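Keep the Shallow Tray 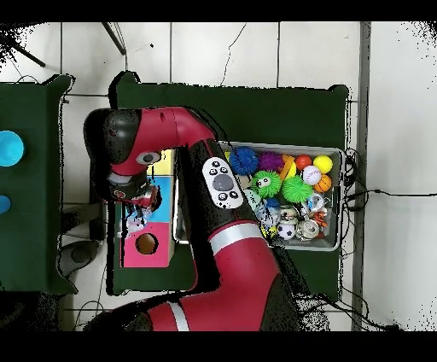
2024-09-24

I have an opinion about toy storage, and it is a narrow one. Small toys should be kept in shallow, open trays on a table. They should not be kept in deep bins with lids, and they should not be sorted by kind. I have held this opinion since I started looking after the play corner at the Wostthorpe hall, and this August, when we replaced most of the storage there, I had to defend it more than once.

The argument against me is easy to state. Deep bins hold more. They stack. With the lids on, a room looks finished at the end of the day, and the people who use the hall in the evening do not have to look at rubber balls. The bins we had before were a Drisach model, gray-blue, knee high, and I will say in their favor that none of them ever cracked.

But watch a four-year-old use a deep bin. The child looks in, sees the top layer, and wants what is under it. The quickest way to get there is to tip the bin over. Then the whole load is on the floor and the child picks up one ball and walks off with it. Adults call this making a mess. I think it is a sensible way to search a container you can't see into. If I kept my kitchen knives at the bottom of a bucket, I would tip the bucket too.

A tray a few inches deep does away with that. Everything is on view. A baseball with red stitching sits beside a ball patterned like a basketball, and the spiky ones are mixed in wherever they landed. A child can see the green one with the cartoon eyes from across the table and go straight to it. So can the adult who has been asked for it nine times.

The second complaint I hear is about the mixing. Parents who are tidy at home would like the soccer ball with the other sports balls and the spiky balls in a tub of their own, with a label. We tried this. We had labels with drawings on them for the children who can't read yet. The system lasted as long as an adult stood next to it. Every toy that didn't fit a label became a discussion. Where does a tiger-striped thing go? Is it an animal or is it a ball? I have been part of that discussion, and I don't want to be part of it again at the end of a long afternoon.

Children do their own sorting anyway, and they do it better when the stuff arrives mixed. They pull out everything yellow. They line up the bumpy ones. One girl last month put all the clear things together and then took them apart again by whether she could see her finger through them. She could not have come up with that if we had handed her a tub marked CLEAR.

Then there is the posting box. Ours is tall, with panels in strong colors, and a round hole in the pink one on top. You drop things in the hole. That is all it does, and it is in use more than anything else we own. It cost us 19 dollars at a sale. The Bemum activity table next to the window cost 200 and mainly holds coats.

A posting box and a tray belong together. The tray shows you everything and the box hides it. A child takes a ball out of the open, holds it over the hole, lets go, and it's gone. Then the child wants it back, which is a separate job and sometimes a loud one. Some toys go in easily and others need a push, and finding out which is a good part of the fun. I would put the two side by side on any table for small children and leave most of the rest of the catalog alone.

The table matters as well. I prefer a dark top in one plain color. Ours used to have a printed road map on it, with a pond and a fire station, and small toys vanished against it. On dark green you can see a red ball or a yellow one right away. The color also hides crayon better than white does, though that is my own convenience talking.

I should be fair about what trays do badly. They don't stack when they are full. A tray that gets knocked off a table empties itself in every direction, and balls are the worst thing to have in it when that happens. They take up surface, and a small room may not have the surface to give. They also collect things that aren't toys. When I went through all of ours in August I listed 217 items, and a fair number were bottle caps, hair clips, and parts of toys that had left the building years ago.

Anyone setting this up should also check sizes with care. An open tray is open to every child in the room, including the baby who has just learned to pull up on table legs. Anything small enough to be swallowed has to stay out of it altogether. We keep those pieces in a closed Suvarna case on the high shelf and bring them down for the older group.

I still get asked about the lids. The evening users would like the corner covered, and I understand that. We settled on a plain cloth that goes over the table at five and comes off in the morning. It takes one person a few seconds, and nothing under it has to be put in order first. The children have started taking the cloth off themselves, and the tray is the first thing they reach for.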